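Report of a visit to the Ó Briain demonstration rooms, Sendstead

Members of the Favside Technical Education Partnership attended the spring open day held by Ó Briain at its premises in Sendstead in April. The visit was arranged at the request of the partnership's curriculum group, which is reviewing the teaching of automation on its engineering and care technology courses. This report sets out what was shown, the points raised in discussion and the matters on which the partnership may wish to act.

Background

Ó Briain occupies the upper two floors of a former hosiery warehouse behind the station. The ground floor is let to a printing firm. The company began by making handling equipment for bakeries and still does so, but for some time its main interest has been in household tasks: opening and closing, fetching, putting away, clearing surfaces. It develops gripping tools, collects records of people carrying out tasks with those tools, and uses the records to train robot arms.

The open day is held each spring. In previous years it was intended chiefly for customers, and this was the first occasion on which colleges were invited. The party from Favside was one of three present, the others being a group from Flisinow and a number of staff from a local housing association. In all, 33 visitors signed in.

Arrival and safety briefing

Visitors were received at 10 a.m. and given a short safety briefing in the first-floor meeting room. Long hair was to be tied back and lanyards removed in the arm bay. Visitors using the hand-held tools were asked to keep their free hand clear of the jaws, and bags were left in the meeting room. The briefing was clear and took no more time than was needed. The partnership's own students receive a much longer one, and it was remarked that the shorter version was probably better remembered.

Access deserves a note. The lift serves both floors but is narrow, and one member of the party who uses a wheelchair had to be taken up separately by way of the goods entrance. Staff were courteous and had plainly done this before. Any future student visit should give notice of access needs in advance.

The furnished rooms

The greater part of the morning was spent on the second floor, where the company has fitted out a suite of rooms as a home. There is a kitchen, a bedroom and a combined study and sitting room. The original brickwork has been kept on several walls, and the pipes and ducts run across the ceiling. The furniture is of the ordinary flat-pack sort and is moved between sessions to a plan pinned up in the corridor.

Groups were taken through in turn, and in each room a member of the company's staff gave a demonstration before visitors were invited to take the tools themselves. The tools are carried in the hand and worked by the fingers, one to each side for tasks which need both. Markers printed in black and white are fixed to them so that their position can be worked out from the recordings. No robot is present in the room at this stage – the person provides the movement, and the arm is taught from the record later.

In the study the tasks concerned the desk and its drawer. The demonstrator explained that a drawer is a harder matter than it looks. The pull must be in line with the runners, the grip must hold on a thin edge, and the hand must then let go without drawing the front back with it. A run in this room is made up of 2 parts: the first deals with the drawer, and the second with the things on top of the desk. Each run is recorded from start to finish, and runs which go wrong are kept and labelled as such.

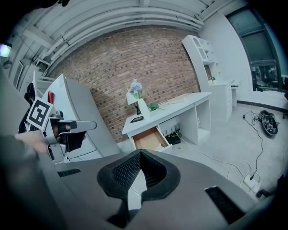 The study on the second floor, with the grippers in front and the desk drawer open.

Several members of the party tried the tools. The general experience was that the first few attempts were clumsy and that matters improved quickly once the wearer stopped trying to use the tool as a hand and accepted it as a pair of jaws. Small flat objects gave the most trouble. A member of the care technology staff observed that the sensation was close to that reported by people learning to use a reaching aid, and this led to a useful exchange with the company about grip strength, tiredness and the angle of the wrist. It was agreed that the company would welcome comments from students on those courses.

Visitors asked how many recordings are needed before an arm can be taught a task. The company's answer was that it depends a great deal on the task and on how much the room is allowed to vary. For the study, the present aim is 50 runs for each arrangement of the furniture. The staff were frank that a large number of recordings made in one tidy arrangement are of less use than a smaller number made in several, and that early work had suffered on this account.

The arm bay

After a break the party moved to the first floor, where two robot arms are mounted on a bench behind a low barrier. Here the results of the recordings were shown. The first demonstration was of an arm opening a drawer in a test cabinet, taking out a cloth and laying it on a tray. The arm did this twice without difficulty. On the third attempt the cloth caught on the drawer front and the arm carried on through the rest of its movement with nothing in its jaws. The demonstrator stopped it, reset the cabinet and used the failure to explain how the arm judges whether it has hold of something. The party considered this the most instructive part of the day.

The second demonstration, of two arms folding a small towel, was slower. It was completed after one restart. Visitors who had expected something closer to the speed of factory equipment were told that the arms are deliberately limited when people are present.

A third item, on sorting cutlery, was listed in the programme but was withdrawn owing to a fault in a motor controller. A short film was shown in its place.

Discussion

A question session was held over lunch and lasted 40 minutes. The main points were as follows.

On employment, the company said that it takes on people to carry out the recorded tasks, mostly part-time, and that it does not ask for technical qualifications. It looks for patience and for steady, consistent working. Several of its present technicians began in this way. It has found recruitment for the repair bench much harder, and it would be glad to hear from colleges whose students can solder, read a wiring drawing and keep a proper fault log.

On privacy, the housing association asked what would happen if recordings were made in occupied homes. The company replied that it does not do this at present. Were it to begin, written consent would be sought from every adult in the household, and the recordings would be checked for letters, photographs and screens before use. The Flisinow group asked whether a written policy existed. A draft was said to be in preparation.

On cost, the company was unwilling to quote figures for the arms but said that the hand-held tools are cheap enough for a college to own several, the outer parts being made in-house and easily replaced. Drawings for an earlier pattern of the tool can be supplied for teaching. The party regards this as a generous offer.

On the wider question of whether machines of this kind will be found in people's homes, opinions in the room differed. The company's own view was cautious, and it expects the first real use to be in laundries, hotel housekeeping and equipment stores. A visitor from the housing association felt that tenants would be more interested in a reliable stairlift.

Observations

The partnership's engineering courses give students a sound grounding in fixed automation, in which the part arrives in the same place each time. They give almost no experience of work in which the surroundings change. The furnished rooms at Sendstead show one way in which this might be taught at modest expense. A corner of an existing workshop, a desk and a set of drawers would be enough to begin with, and much of the value lies in planning the task, keeping the records in order and deciding what counts as a failed attempt.

It was also noted that the company's labelling of its recordings is done to a written standard of only one page. The standard was shown to the party and is a good model of plain technical writing. Permission to use it in class has been requested.

The programme ran late by the middle of the morning, and the kitchen was seen only briefly as a result. Groups of a dozen were too large for the bedroom, where those at the back could see little. The company has been told of this and intends to limit the numbers next year.

Matters for action

The curriculum group is asked to consider a trial unit on hand-guided recording for second-year engineering students, using the drawings offered by the company.

The care technology team is asked to reply to the company's invitation to comment on the comfort of the tools, and to say how many students might take part.

A return visit for students should be sought for the autumn term, in two groups, with the kitchen included in full. Transport from Favside by coach will need to be booked early, as parking at the warehouse is limited to the loading yard and is shared with the printers.

The partnership records its thanks to the staff of Ó Briain for their hospitality. Copies of the programme and the safety sheet are held in the partnership office.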